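Maeve Tully
Posts from a thread, Fri 20 April

1/ A few people asked how I ended up paying for half a kitchen I don't have. I said I'd write it up, so this is the thread. It's mostly about deposits and quotes.

2/ Background: I own a two-bedroom place in Mivley. The kitchen is the original one. In January I decided to replace the counters and the wall behind them and leave the rest alone.

3/ Two renderings.

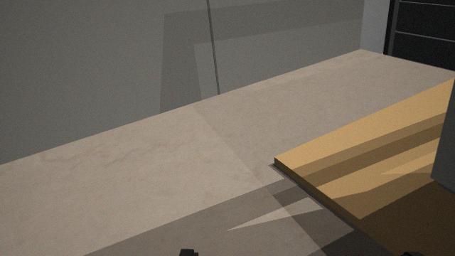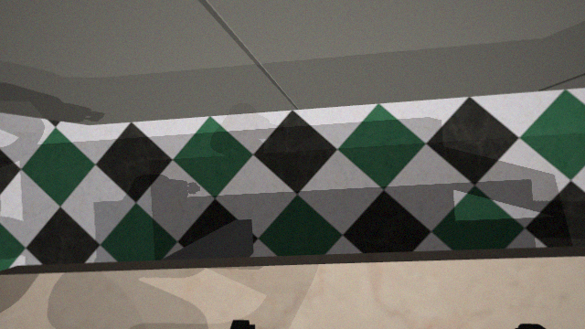 4/ I got three quotes. The lowest was a one-line email with a total on it. The highest was four pages long and listed every trim piece. I went with the middle one, from a company called Stiltlow. Their total was $3,909.

5/ First mistake. I compared totals. I should have compared what was in them. The highest quote included hauling away the old counters, disconnecting the sink and patching the drywall. Stiltlow's included none of that. It said "install" and I read "install" as everything.

6/ Second mistake. I paid 84 percent up front. They called it a materials deposit and said prices were going up at the end of the month. I've since asked two contractors I trust and both laughed at that number.

7/ Griet Desmet, who did my sister's bathroom, asks for a third to start, a third when materials are in the house, and the rest when the customer has walked through it. She puts it in writing before she takes a check. I'd never thought to ask for that.

8/ Then the waiting. The contract said work would begin "when materials are available." There was no date. I signed it anyway. I called after 29 days and got told the slab supplier was behind. I called again after 47 and the person who'd sold me the job had left.

9/ If you take one thing from this thread, get a start date and a finish date, and a sentence saying what happens if they're missed. Mine had a sentence about what happens if I cancel. That one was very clear.

10/ Someone will ask about small claims. I looked into it. The filing fee was low and the form was two pages. What takes time is the paperwork you bring with you. I had to go back and print every email and write down every phone call from memory.

11/ So keep a log from day one. Date, who you talked to, what they said. A notebook is fine. After each call I now send a short email – "confirming what we discussed" – and that gives me a copy.

12/ I ended up not filing. Uldis Stankevičius, a neighbor who used to manage an apartment building, read my contract and pointed out that it promised an itemized materials list on request. I requested it by certified mail. They called two days later.

13/ Where it stands now: I got back the part of the deposit that hadn't been spent on materials. The tile was already ordered, so that's mine, and it's in boxes in the hallway. No counters. The old ones are still in and they work fine.

14/ Griet is coming to look at it next week. If she takes the job I'll be paying in thirds.

15/ Replying to a couple of questions in one place. Yes, I checked reviews. They were good, and nearly all of them were for closets. No, I didn't pay by credit card. They offered a small discount for a check and I took it. With a card I could have disputed the charge.

16/ And to Nanna Brøndum, who asked if she could pass this on to her tenants' group – yes, go ahead. Please leave my street out of it.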